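About Unia

Unia is a small workshop and classroom for children aged three to seven, run out of two rooms behind a former bakery. We have a low table or two, a lot of blocks, some boards, and opinions about all of it. If you've come here looking for a method with a trademark after its name, we don't have one, and we are a bit suspicious of the people who do.

How it started

Nektarios Petridis taught kindergarten for a long time before he opened Unia, and over those years he was sold a great many things. Sorting kits that promised early math. A stacking set with a booklet on brain development that had no names on it and no sources. A rug that was supposed to calm children down. He bought most of it with the school's money and some of it with his own, and by his account the children used the boxes more than the contents. He still keeps one of the booklets in a drawer and will read from it if you ask.

Spyros Karras came to it from the other side. He made furniture at Gavalas, a joinery that did kitchens and staircases, and he got tired of hearing the word "educational" used to add a third to the price of a shelf. The two of them met over a broken classroom table, argued about whether it was worth fixing, and fixed it. The table is at Unia now. It wobbles when the heating is on.

The first room opened in September with 22 children on the list and not quite enough chairs. The second room came later, when the bakery's store was cleared out, and it is where the blocks live.

What we do here

Mostly, children sit or stand at a table with a few plain things on it and do something with them. They put them together, pull them apart, line them up, hide them, trade them, fall out over them. An adult is nearby and says less than you would expect. Sessions run 40 minutes, and if a child is done after ten, then the child is done, and there are books and a sink.

We do get asked what the children are learning. It's a fair question and we try not to give a silly answer. A four-year-old who puts all the red things in one spot may be sorting by color. She may also be making a family, or soup, or she may have put them where her hand was. We have watched this for years and we are still wrong about it a good part of the time. So we don't hand out progress charts, and we don't write "demonstrates classification skills" on a form because somebody pushed two blocks together before lunch.

Parents sometimes find that frustrating. One family left us for a program in Zallunholm that sends a report home every evening, with a graph. They may well be happy there. We would like to see how the graph is made.

What we buy and what we don't

Our stock book lists 239 blocks at the moment, down from 300 when we started. We know where a few of the missing ones went (the drain in the yard, a grandmother's handbag) and have given up on the rest.

We buy plain shapes in plain colors. We don't buy anything that lights up, talks, or congratulates a child for finishing. We don't buy sets where each piece has only one correct hole, or at least we haven't bought another one after the first. Nektarios is softer on this than Spyros, who would throw out the jigsaw puzzles too if he were allowed. He is not allowed. Children like jigsaw puzzles.

We also don't believe that wood is magic. There's a whole line of catalog writing that says natural materials connect a child to the earth, and we have never seen any sign of it. Wood is heavy enough to stay where it's put, it can be sanded when it gets chewed, and Spyros knows how to work it. A good plastic block is fine. A bad wooden one gives you splinters.

Boards are the one thing we fuss over. Put eight blocks on a big table and they wander, and half of them are on the floor before anybody has started. Put them on a board and the play stays put, more or less, and the whole thing can be set down wherever there's space. Ours are pale and wide with no pattern printed on them, no numbers, no little farm. 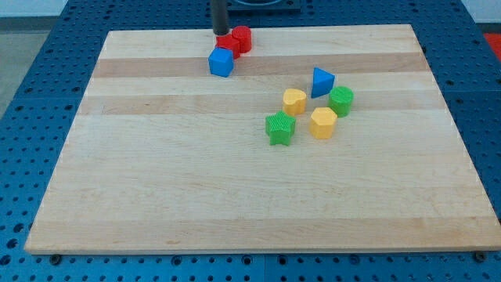
Spyros is forever being asked why he won't paint the boards, and his answer is that he'd like someone to show him what the paint would teach. We've had suggestions: a grid, a circle for each color, arrows. He left the joined planks showing, lighter and darker, and three tan strips run across from side to side, which children will treat as roads or rivers or ignore completely. A blue cube sitting half on a strip and half on the paler wood next to it has been parked, or is crossing, or is just there, depending on who you ask. With a red star and a red cylinder packed in close to it, an adult will want to explain why the blue one is in that group at all. We'd ask you not to move it. Groups that make no sense to us are often the ones a child will defend the longest, and five more blocks in a second bunch off to the right may be the other half of the same story, or leftovers.

Who we're for

Families within reach of Niltham, mostly, because that is where the bus goes. We take children who talk all the time and children who don't talk yet. We don't test anyone at the door. We won't promise that your child will be ready for school sooner, calmer at home or better at geometry. Some are, later, and we have no way of telling whether we had anything to do with it.

Fees are on a separate page, with everything included. There is no materials charge, and no starter kit to take home. If you want blocks at home, any will do, and ten or twelve is plenty for a start.

Visiting

Come and sit in on a session before you sign up. You'll be given a chair that is too small and asked to keep your hands in your lap, which most adults find harder than they thought. Bring your doubts with you. Spyros does the visits when Nektarios is teaching, and he will talk about glue if you let him.

Use the side door. The bell on the front one belonged to the bakery and hasn't worked since we moved in.

Page last changed Aug 13, 2021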